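Categories: Bench automation | Kitting cells | Setup and upkeep

Grusumitz kitting cell

The Grusumitz kitting cell is a tabletop robot station that gathers small electrical parts out of open bins and puts them together on a shared tray, ready for whoever builds the finished unit. It was first put together at the Biltow workshop, and most of what is written about looking after it comes from the notes kept there, which are friendly, well thumbed and in places rather hard to read. The name is used for the whole arrangement – table, bins, tray, arms and grippers – and also, a little confusingly, for the folder of settings that goes with it.

Parts handled

The cell works with three families of parts: solenoids, round circuit boards and wire harnesses. The boards are the easy ones, being flat and stiff, and a new operator is usually started on them. Solenoids come next, and take a bit more care on account of the lead wire, which likes to catch on its neighbor. The harnesses are the real test of a setup, and anyone who has spent an afternoon teaching a gripper to pick one up will tell you so at some length! A harness never lies the same way in the bin from one pick to the next, and its loose ends can reach well past the spot where the fingers close.

For this reason the fingers are brought down open and fairly wide, and the wrist camera is checked before any harness pick is tried. Operators look for a part of the bundle that stands clear of the others, and they try to keep the fingertips away from the terminals, which bend easily. 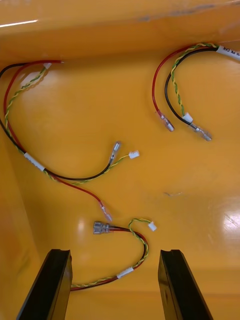

Wrist camera view of harnesses with spade terminals and small white connectors, gripper fingers open.

Glare is a common nuisance with glossy bins. A bright patch on the floor of a bin can hide a thin wire altogether, and the Biltow notes suggest moving the lamp before touching any of the camera settings (a piece of advice that has saved a good many people a good deal of bother). Bits of wire and fluff should be picked out by hand at the start of a shift, with the arms stopped.

Layout

Bins stand around a central tray, and each bin keeps to one kind of part for the length of a run. The tray is lined with plain paper, which cuts down reflections from the steel and gives the cameras a pale, even background to work against. The paper is changed when it creases or gets greasy. There are 2 arms, placed so that either can get to the tray, and setting them up is largely a matter of deciding which one gives way when both want the middle of the table.

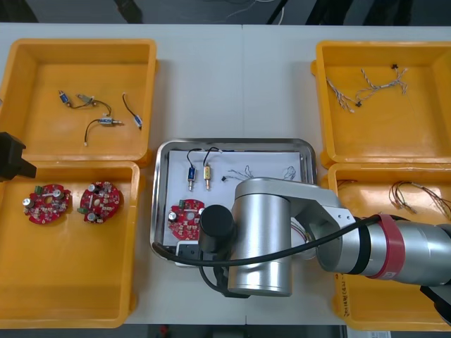
The worktable with its four bins and steel tray, one arm over the tray and the gripper of the other at left.

Bin positions are taught one at a time at low speed, usually 30 percent of normal, with a hand near the stop button. The old habit of marking the corners of each bin on the table with pencil is still a good one, as a bin nudged while it is being refilled will put every later pick off by the same amount. Refilling is done lightly. A handful of harnesses tipped in together will knot – and once knotted they have to come out again by hand.

Routine care

The fingers are wiped with a dry cloth before work and looked over for chips along the gripping face. Cables get more attention than anything else in the cell. The gripper cable needs enough slack for the wrist to turn through its full range, though too much of it will sag into the tray and drag parts about, so the clips are moved up or down the arm a little at a time until it behaves itself.

After almost 100 hours of running, the finger screws are checked for tightness and the gripper is opened and closed a few times with nothing in it, while the operator listens for scraping. If the fingers have been taken off for any reason, the bin positions should be tried again before full speed is restored.

Variants

A shorter version, known as the Noden layout, does without the steel tray and sets parts straight down on a mat. The Govindasamy bracket, a later addition, holds the gripper cable farther out from the wrist and is often fitted where harnesses make up most of the work.

We use cookies to remember your reading preferences. By continuing to browse you agree to our cookie policy. Accept | Manage settings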